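Oficina partilhada Direlwood conclui par de garras manuais para registo de tarefas a duas mãos

Desenho mecânico e lista de material ficam disponíveis em março para outras oficinas e para construtores domésticos 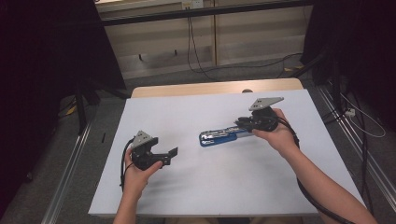 A oficina partilhada Direlwood anuncia a conclusão da segunda versão do Stotovora, um par de garras manuais destinado ao registo de movimentos de manipulação. O conjunto foi projetado e montado por membros da oficina e pode ser reproduzido com ferramentas comuns de bancada e uma impressora 3D de pequeno formato.

Cada garra é operada por uma mão. Os dedos são pretos e a placa de montagem superior, triangular e cinzenta, tem furos pequenos. A ligação é feita por cabo. A opção sem fios foi avaliada na primeira versão e abandonada por causa da variação de atraso entre os dois lados, que obrigava a realinhar os registos manualmente.

O percurso dos cabos foi uma das partes mais demoradas da revisão. Na versão anterior, a tração junto à saída do corpo provocava falhas intermitentes de contacto. A nova saída tem um raio de curvatura maior e um alívio de tração aparafusado. Nos ensaios de bancada, o par completou 600 ciclos de abertura e fecho sem perda de sinal. Uma segunda série, de 200 ciclos com o cabo sob carga lateral, terminou com folga mensurável num dos eixos do protótipo. O casquilho correspondente foi redesenhado e está em novo ensaio.

"A placa superior passou por mais revisões do que o resto do mecanismo", afirma Everaldo Evangelista, responsável pela parte mecânica. "Os furos têm de coincidir com os suportes já existentes na oficina, e qualquer desvio de impressão aparece na calibração."

O programa de registo, designado Sundaram, grava a abertura de cada garra a uma taxa fixa de 100 amostras por segundo e guarda os dois canais num único ficheiro. A sincronização é feita no arranque, com as duas garras totalmente fechadas. Dagný Þórarinsdóttir, autora do programa, indica que o procedimento deve ser repetido sempre que um dos cabos for desligado - o valor de referência não é conservado entre sessões.

As tarefas de teste decorrem sobre uma mesa de tampo branco e incluem pegar, rodar e voltar a pousar objetos pequenos. As peças com superfícies refletoras continuam a ser as mais difíceis de segurar de forma repetível, por escorregarem na ponta do dedo quando a pega é feita em diagonal. Está em estudo um revestimento de silicone substituível para a face interior dos dedos.

A montagem de um par exige some 108 peças, incluindo parafusos e anilhas. 

O manual contém a ordem de montagem, os binários de aperto e as tolerâncias de impressão. Angharad Pritchard, que reviu o texto, acrescentou um capítulo sobre a substituição dos dedos sem desmontar o corpo.

Os ficheiros serão distribuídos através do repositório Proditdale, com licença que permite alteração e uso não comercial. O pacote inclui os modelos das peças impressas, a lista de material, o esquema de ligações e o código do Sundaram. A oficina não vende kits nem unidades montadas.

A versão seguinte manterá a geometria da placa, para que os suportes atuais continuem a servir. As alterações previstas limitam-se ao casquilho, ao revestimento dos dedos e a um conector com bloqueio mecânico.

Sobre a Direlwood

A Direlwood é uma oficina partilhada dedicada à eletrónica, à mecânica ligeira e à automação de pequena escala. Os projetos são financiados pelas quotas dos membros.

Contacto para a imprensa: Zoi Deligiannis
Questões técnicas: Deok-su Byun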